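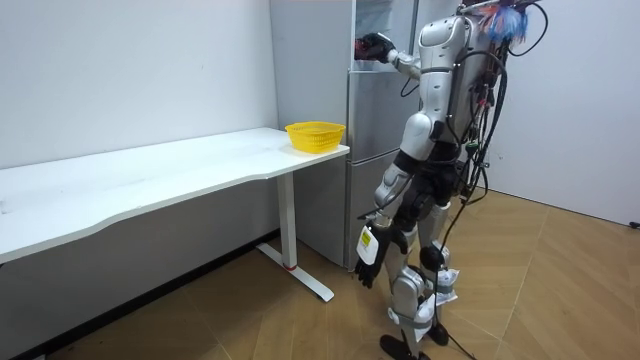
Housing firm says a basket beside the fridge will cut food waste. Where are the numbers?

KARNSIDE – A housing company that wants its tenants to throw out less food has settled on an answer that costs very little: put a plastic basket on a table next to the refrigerator, and fill it before the shelves get crowded.

Tramisar, which rents out 53 apartments in Karnside, announced the plan in July under the name Lumbao. Each household that signs up gets a perforated basket and a printed card of instructions. Food that needs to be eaten soon comes out of the refrigerator at the start of meal planning, goes into the basket on the table, and is either cooked or put back. The company calls it a "kitchen routine." Most people who have ever cleaned out a fridge would call it cleaning out a fridge.

"We wanted something you can start tonight," said Indrek Rimkutė, who manages the program for Tramisar. "No app, no scale, no diary. You open the door, you take out what's getting old and you look at it."

The company has fitted out a demonstration kitchen where tenants can see how the basket, the table and the refrigerator are supposed to sit together. Placement matters, according to the card. The table should be close enough that a person can turn from the open door and set things down without crossing the room, and the tabletop should otherwise be kept clear.

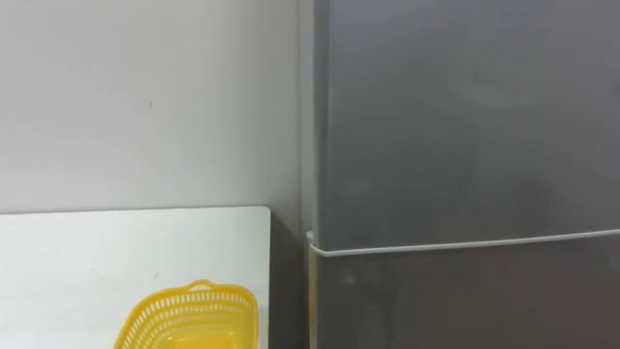

A yellow basket on the table beside the refrigerator in the Karnside demonstration kitchen.

What Tramisar has not shown is that any of it works. The announcement says that households in an early tryout "noticeably reduced" what they threw away. It doesn't say by how much, or how the waste was measured, or what the same households were throwing away before they had a basket.

Asked for those details, Rimkutė said the tryout covered 3 households over 2 weeks and that the results came from a conversation with each of them at the end. Nothing was weighed. There was no comparison group. One household was away for part of the period, which would reduce anybody's kitchen waste.

Rimkutė said the tryout was never meant to be a study. "It was to see if people found it annoying," Rimkutė said. "They didn't."

That would be a fair answer if the announcement had stopped there. It goes on to suggest that the program could "change the way a building eats," and it encourages other landlords to contact the company about joining. Girex, the design office that drew up the card and chose the basket, repeats the claim in its own promotional material, again without a figure.

Lajos Dobos, a retired canteen manager who rents from Tramisar and went to see the kitchen, said he liked the basic idea and had used a version of it at work for years. His trouble is with the setup.

"It's a nice clear table," he said. "Mine has a toaster on it, and the mail, and usually somebody's homework. If I had a bare table right next to my refrigerator I'd be a tidier man already."

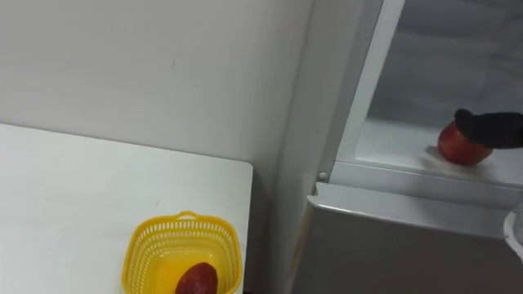
He also questioned the size of the basket, which he thought would do for a few yogurts and a bag of carrots but would be full fast in a family kitchen. The card has no advice on what to do then. Tramisar says a household can ask for a second one.

There is a more serious question about temperature. Milk, cooked meat and leftovers shouldn't be left on a table while someone decides what to have for dinner. The first version of the card told tenants to "take your time" with this step. A revised version says that chilled food should go back as soon as it has been checked, and that the basket is not a place to store it. Rimkutė confirmed that the wording was changed after a tenant complained, and said replacement cards had been sent to everyone who had the old one.

The openwork sides of the basket are described in the Girex material as helping users "see what they have." Dobos wasn't convinced. He pointed out that you can also see what you have by looking in from the top, and that a leaking package of chicken would go straight through the slots and onto the table. He suggested a tray.

Tramisar says it has no plans to add a tray.

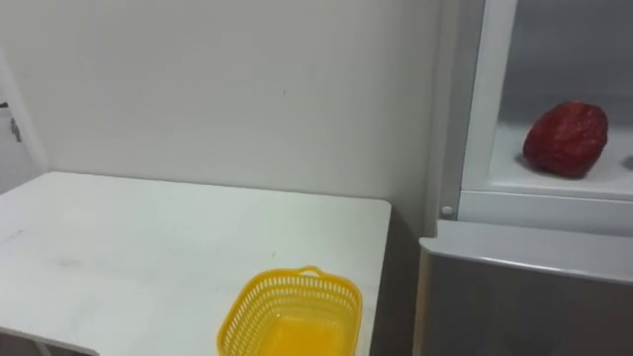
What tenants are being asked to do

Sign-up is optional and the basket is free. Households that take part will get a short questionnaire after 2 months, asking whether they think they are wasting less. They won't be asked to weigh or record anything, so the next set of results will rest on the same kind of evidence as the first.

Pressed on this, Rimkutė said the company would "look at" weighing the food waste bins in one building before and after the baskets are handed out, but gave no date and didn't say which building. Girex did not respond to questions about how its claims were checked.

Dobos has asked for a basket anyway. He plans to keep onions in it.

The demonstration kitchen is open to tenants by appointment until 6 p.m. Requests go through the Tramisar rental office, which also has copies of the revised card. Anyone still using the older one, with the words "take your time" in the second step, should throw it away.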